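Workshop notebook, Hirnstead store, bench 7
2022-01-26

Sorting of the small household items continued this morning. The purpose of the present round is to settle which pieces are to be kept as the standing bench set and which are to be returned to the shelves. The Bonitz crate was dealt with first, as it had been waiting longest and its contents had never been entered properly.

Register at start of work: 1,862 entries. The old card index gives 1,987. The difference has not been resolved and should not be corrected by guesswork. Cards without a matching object are to be kept in the grey folder until the shelves have been gone through again in April.

Bowls. Retained where the rim is sound and the piece stands level without rocking. Chipped pieces go back to the crate with a tie-on label. Nested bowls are to be separated before storage; two had stuck together and needed warm water to free them.

Boxes and drawers. Each drawer is to be opened and closed by hand before the piece is passed. Stiff runners may be rubbed with a candle end. Oil is not to be used on bare wood. The Górecki box, entry 118, was passed on the second attempt after the runner on the left had been rubbed down lightly. The entry previously read "box, small", and has been changed to "box, cabinet form, with drawer". The same wording should be used for any further pieces of this type.

Trays. Stored flat, never on edge. The Zarnby trays are slightly bowed and have been put under boards. They will be looked at again before a decision is made.

Labels. The gummed labels leave a residue on plastic and are withdrawn with immediate effect. Tie-on labels are to be used for anything with a handle or opening, and a slip of paper laid inside for the remainder.

Laying out. The set was put out on the black table after the midday break, with the light blue bowl and the wooden box in the back row and the drawer left partly open.
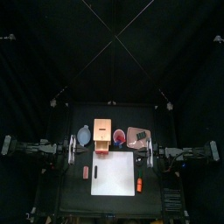 Górecki asked whether the drawer pieces should be stored shut, having found in the past that drawers left closed over a damp winter tend to swell and stick. The point is accepted. Drawers will be stored open by a finger's width, with a strip of card in the gap, and the shelf list will be amended to say so.

Outstanding: retype the shelf list; order string for labels; obtain a second board for the trays. The Bonitz crate may be returned to the lower rack once its lid has been repaired.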